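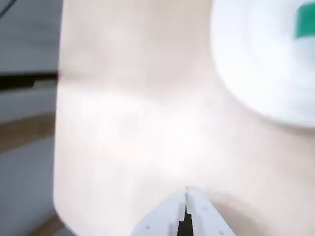 Wrist view: nearly closed fingers over the cream surface, white round object top right. Soft focus and bright glare in the middle.

Undance – a small replay and grasp-state toolkit for desktop arms

Hi! So this is the code I use to clean up recorded arm motions, play them back without the wobble, and get a decent guess at whether the gripper is open, closed or holding something. I called it Undance because my arm used to dance. Every time I replayed a recording it would shimmy at each waypoint like it had heard a song it liked, and I spent most of a winter making it quit that.

It started life as a pile of scripts inside Grillon (my logging tool, still a dependency, sorry) and moved out in April when the pile got too big to scroll through.

What's in the repo

replay/ reads a Grillon log and streams joint targets to the arm
smooth/ the filter that took the dance out
grasp/ the grasp-state classifier plus its weights
xue/ config files for Xue, which is what I call the planner
tools/ log trimming, a plot viewer, and a script that finds dropped samples

You need Python and a serial port you have permission to open. If replay says "port busy," you probably left the plot viewer running. I do this constantly.

Getting going

Clone it, make a virtual environment, run the install script, then run tools/check_port. If check_port prints the joint names you're good. If it prints question marks, unplug the arm, count to ten, plug it back in.

Then try a dry run:

python -m undance.replay --log my_log.gril --dry

Dry mode prints the targets and doesn't move anything. Please do this first with any log you didn't record yourself. My joint zeros are not your joint zeros, and the table always wins.

How the smoothing works

Logs come in at 90 samples a second and the controller wants 100. My first version just repeated a sample whenever it ran out, and there was your dance, right there. Now everything gets resampled onto the controller clock with a cubic fit, and then a speed limit is applied per joint. The limit lives in xue/limits.yaml. Gripper commands skip the cubic fit completely and get stepped instead – a smoothed gripper closes late and pushes the cube along the table, and I wasted a whole Sunday on that one!

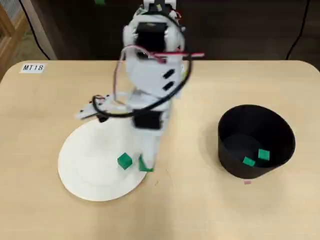 Table view: arm on its round base plate, one green cube on the plate and two in the black bin.

The cube task

Almost everything here was tuned on one job: small green cubes, one black bin, one arm. The planner only knows three things about a cube (where it is, how it's turned, and whether it's in the bin yet), and I'd like to keep it that dumb. Cubes close to the arm's column are the hard ones. Xue wants to fold the elbow back on itself to get at them, so there's a keep-out cylinder around the base with a flag called --near-base that shrinks it. Use that flag with your hand near the power switch.

The bin is modeled as a cylinder too, even though the rim is wider than the bottom. I use the rim size for collision and the floor size for deciding if a cube counts as "in." Mixing those two up gave me some very optimistic results for a while.

About the grasp classifier

It's a small network that takes a wrist crop and the gripper current and gives you one of the three states. I trained it on 2,000 crops that I labeled by hand with Skesosico, my keyboard-only labeling thing. Blurry crops stayed in. Wrist views are blurry a lot, and a classifier that only likes sharp ones is no use to me.

Things it's bad at:

White fingers over pale surfaces. The edges wash out where the light is strong, and "closed" and "holding" start to look alike. Turning up current_weight helps.

Fast moves. The crop smears and you get flickering states. There's a hold-off in grasp/config.yaml that waits 2 frames before it believes a change.

Anything that isn't a cube. I haven't tried, and I'd love to hear from you if you do.

Known problems

The plot viewer eats memory on long logs. Trim them first.

Pausing a replay and resuming it skips one gripper command if you pause in the middle of a close. I know where the bug is, I just haven't had the nerve to touch that file.

Cables aren't modeled at all. Leave enough slack for the full range of the wrist before you run anything in a loop.

License is MIT for the code. The crops and labels are free to use too, just link back to the repo. Bug reports are welcome, and please attach the log!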